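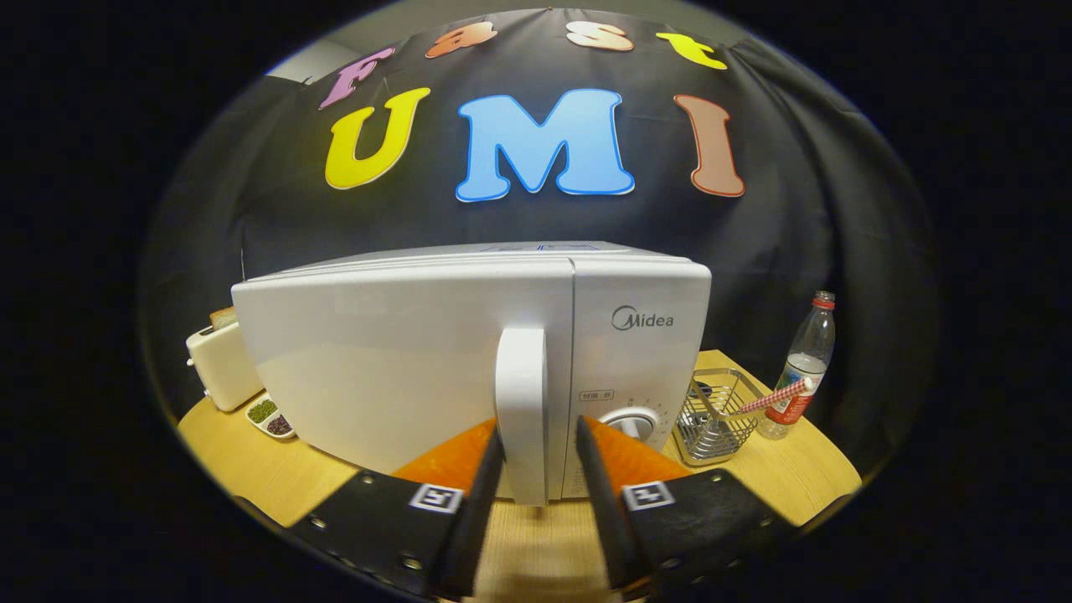 Is a small, plain microwave enough for a household that cooks every day?

For us it has been plenty. We are two adults who cook most nights, and the little white Midea handles the reheating, the melting, the soaked beans and the porridge without taking over the kitchen.

Reviews > Kitchen > Small Appliances > Microwaves

January
By Nandini Iyer

I have wanted to write this one for a while, partly because I was so sure I would be returning the thing. We moved into a place with a kitchen the size of a closet (lovely light, terrible counters), and the big built-in I was used to stayed behind with the old apartment. My aunt Vasanthi told me to stop reading spec sheets and get a Midea with a dial, so I did, and I have been annoyingly happy about it ever since.

Let's start with the dial. I had forgotten how good a dial is! You turn it and the food gets warm. My old microwave had a panel with a popcorn button, a potato button, a button with a picture of a fish on it, and a clock that blinked after every power cut. I used one button out of all of them, the one that added thirty seconds. Now I turn a round white knob while holding a baby spoon and a phone and I don't even look down. My one gripe is with short times. Anything under a minute takes a careful hand, and I have turned butter into soup more than once by nudging it a hair too far.

The door has a proper vertical handle, and I am a convert. I had a push-button door for years and the latch went soft, so you had to thump it with your hip. With a handle you just pull. It is easy to grab with an oven mitt on and easy to wipe clean, though the glossy white body around it does show turmeric fingerprints, and in our house that means wiping it daily. A damp cloth with a drop of dish soap gets it off if you catch it the same evening. Leave it overnight and you'll want baking soda paste.

Now the cooking, and I'll stick to what we make all the time.

Leftover rice: sprinkle of water, plate on top, two minutes, stir, one more. Comes out soft all the way through.

Mung beans: soaked overnight, then 10 minutes in a deep bowl with plenty of water, a rest, and another 4. They aren't as creamy as the pressure cooker version but they hold their shape, and that's how I want them for salad. Red beans I do on the stove, always. I boil them hard and I don't trust the microwave to do that evenly, so please don't take my mung bean times and use them on kidney beans.

Milk: watch it. Every microwave I've owned has boiled milk over and this one has kept up the tradition.

Bread: no. Get a toaster. I tried to warm a slice of sourdough in there and made a roof tile. Our toaster sits right beside the microwave and the two of them cover breakfast between them, toast in one and oats in the other, and I can have both on the table before the coffee is finished.

The flat top deserves a mention too. I keep the fruit bowl up there, a light one, and lift it off for long cooking so the heat has somewhere to go. Check your manual for how much space yours wants around it. I pulled mine forward a little from the wall and it made the back feel much less hot after a long run.

Noise is fine. My neighbor Chiến Ung has a bigger one, a Broleck, which hums like a fridge truck, and we did a silly side-by-side with two mugs of water one evening. His was faster by 56 seconds. Mine you could talk over. He still says he won.

Would I change anything? I'd like a louder ding at the end, and a brighter light inside. I'd also love a version in yellow, but that's just me. If you feed six people or roast things in your microwave (people do, apparently) you'll want something larger. For soup, beans, rice, oats and the fourth reheating of the same cup of tea, I'm delighted with it, and I've already talked my mother into getting one for her place.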